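Publications > Technical Reports > Branerine > Section 4

Filed under: Manipulation software, Simulation

Search reports... All years Go

4. Key Selection and Approach Planning

The previous section described how the Branerine scene is built and how contact parameters were chosen. We now turn to the software that runs on top of it. The task is to press one named key on the console, move clear, and wait for the next name. The console is inclined, its keys are small compared with the gripper, and a tall cabinet stands right beside it, so a key that is easy to name can still be awkward to reach.

4.1 Panel registration

Registration runs once at the start of a trial and again after every press. It takes a depth image and a colour image, fits a plane to the largest pale region inside the search window, and then fits a regular grid to the key centres. The plane fit gives the tilt of the panel. The grid fit gives the pitch, the in-plane rotation and the origin. Points more than 2 mm from the plane after the first fit are set aside and treated as key tops or obstacles, depending on height.

A regular grid has an ambiguity that the plane fit can't remove. Shift it by one pitch in either direction and it fits nearly as well, especially when the gripper covers part of the panel. We resolve this with the printed labels.

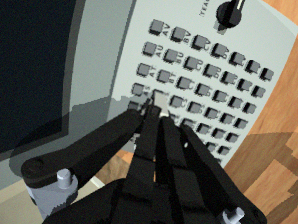
Label reading is done by a small classifier trained on renders from the Ionescu text module. It works on patches cut out of the rectified panel image, so it never has to deal with perspective, only with whatever rotation is left after the grid fit. Each key is named with a pair of letters. The first gives the position along the row and the second gives the row itself, as in Figure 3(a), where AV and BV sit in the top row with AU and BU in the next and AT and BT after that. Any single pair read with confidence is enough to pin the origin. We ask for 3 pairs that agree, and if we can't get them the arm backs off and registration is repeated. Most failures at this stage came from rows lying behind the fingers. A second, smaller group came from the grid fit picking up shadow corners, which have much the same grey level as the keys.

An earlier version used the rotary knob as the landmark. It is large and round and easy to find, but its position relative to the grid fixes the origin only as well as the circle fit does, and that was not good enough when the view was oblique. The knob is now used as a sanity check. If it does not turn up where the registered model says it should, the trial is flagged.

4.2 Approach and press

Given a registered key, the Barkska planner samples tool poses on a cone about the panel normal. The cone axis passes through the key centre and the fingers are commanded closed for the whole motion. Each pose is passed to inverse kinematics, and the solutions are checked for collision against the table, the mounting block, the console body and the cabinet. The remaining candidates are scored by joint travel from the current configuration and by clearance at the pre-press pose.

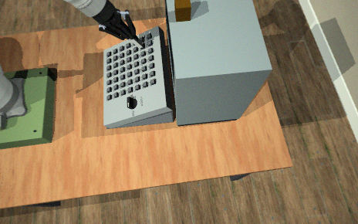

Clearance is weighted more heavily for the columns on the cabinet side. With equal weights the planner tended to pick wrist angles that were short in joint travel and left very little room between the gripper housing and the cabinet. These plans were valid in the collision checker but did poorly once controller lag was switched on. The heavier weighting lengthens the average path and we have accepted that cost.

The press itself is a guarded move along the panel normal. Velocity is held constant until the estimated normal force passes a threshold, the pose is held for 6 control cycles, and the arm retracts along the same line. No lateral correction is made once contact begins. We tried a compliant version that allowed in-plane drift, and it slid onto the neighbouring key often enough that we dropped it.

The finger linkages widen quickly above the tip. On a panel of this pitch the tip clears the neighbouring keys without trouble, but the linkages hide a good part of the grid from any camera mounted near the wrist. For this reason the registration after each press is run from the retracted pose - never from contact.

4.3 Trials

We ran 506 trials under the Cellier task scheduler, with the target key drawn uniformly and the console pose perturbed between trials. The table, cabinet and mounting block were left in place. A trial counts as a success if the named key is depressed past its travel limit and no other key moves. Trials in which registration gave up are counted as failures, even though the arm made no contact. The logs and the scheduler configuration are in the repository under the tag dated 2019-11-05.

Figure 3. Views from the simulated cell. (a) Close view of the gripper at the labelled panel. (b) Console, cabinet and green mounting block on the table, with the gripper at the upper right of the grid. (c) Another view of the cell, with the fingertips over the upper-right corner of the panel.
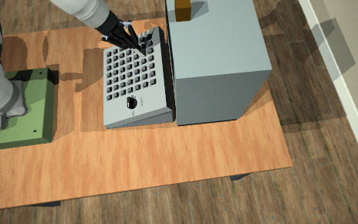 4.4 Failure cases

Failures were sorted by hand into registration, planning and execution. Registration failures were the largest group and fell mostly on the lower rows, where fewer labels were in view. Planning failures were confined to the cabinet side. In each of those the cone sampler had run out of its budget before finding a collision-free pose, and raising the budget cleared them at the price of longer planning times.

Execution failures were harder to sort. In several the key was touched near one edge and did not reach its travel limit before the force threshold was met. A higher threshold would fix these but would also hide real misalignment, so we left it alone. The remainder are discussed with the hardware results in Section 5.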